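Horthorpe Institute Extends Home Demonstration Program to Table Clearing

The Horthorpe Institute for Applied Robotics has begun the second phase of Ganura, its program for teaching household tasks to robot arms by direct human demonstration. The new phase covers the sorting and storage of cutlery and was opened to partner laboratories in December.

Under the program, participants carry out ordinary chores in their own homes using hand-held grippers in place of their fingers. A camera mounted on each gripper records the work from close range, and the recordings are later used to train arms fitted with jaws of the same shape. No robot needs to be present in the home.

The first phase was limited to folding towels and stacking bowls. Cutlery was chosen for the second at the request of Grenholm, the program's industrial partner, which intends to test the trained arms in staff canteens.

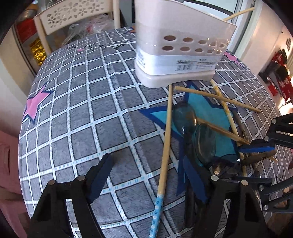
Chopsticks, a spoon and a pair of eyeglasses on the table in front of a cutlery organizer. Hand-held grippers are used for the task.

"A thin stick on a patterned cloth is a hard object for a machine to pick up," said Khang Ngô, who leads the program. "A person makes dozens of small corrections in doing it. We wish to record those corrections as they are made, in a room where people live and cook."

Each participating household receives a pair of grippers, a printed task sheet and a half-day of instruction. Participants are asked to work at their usual pace and to leave their rooms as they normally keep them. Attempts in which an item is dropped are retained and labeled separately. 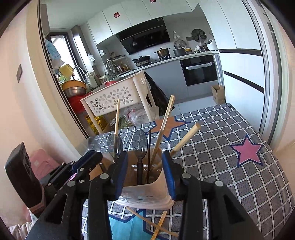
The program has so far enrolled 135 households and collected roughly 4,000 demonstrations. Recordings are reviewed by staff at the Institute before release, and any household may withdraw its material at any point up to publication.

Abena Sowah, who is responsible for data quality, said the review had led to several changes in the written protocol. Task sheets now specify the starting arrangement only in general terms, and participants decide for themselves which item to pick up first.

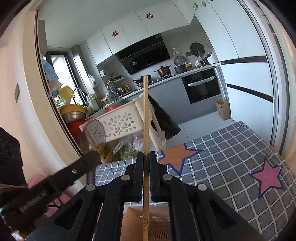
Grip position has received particular attention in the second phase. Early trials conducted on laboratory benches produced arms that could lift a spoon reliably but had difficulty with narrower items. Reviewers therefore now note the angle at which each item is held. A chopstick kept upright between the two fingers, with the kitchen in view beyond it, is logged as a vertical hold, and such recordings are grouped apart from those in which the stick is carried at a slant. Ms. Sowah said the vertical group would be the first to be used in training.

The Institute has also revised its guidance on the use of two grippers at once. Participants may steady a container with one tool while placing items with the other, provided that both recordings are submitted together. 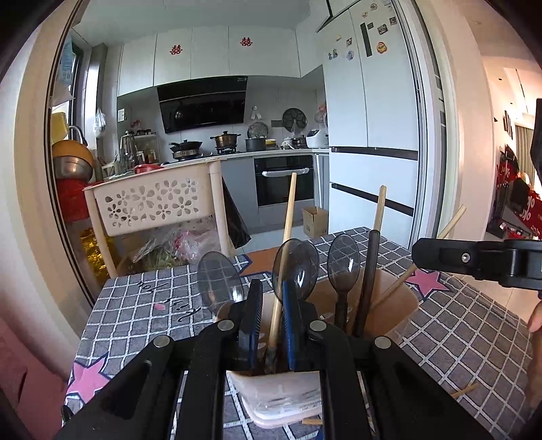 Training on the cutlery recordings will be carried out jointly with the Sumampouw Laboratory, which contributed the gripper design used in both phases. The laboratory will run the trained arms on 3 test tables, and results will be reported to all partners before the canteen trials begin.

Households wishing to take part may apply through the Horthorpe Institute's program office. Previous experience with robots is not required.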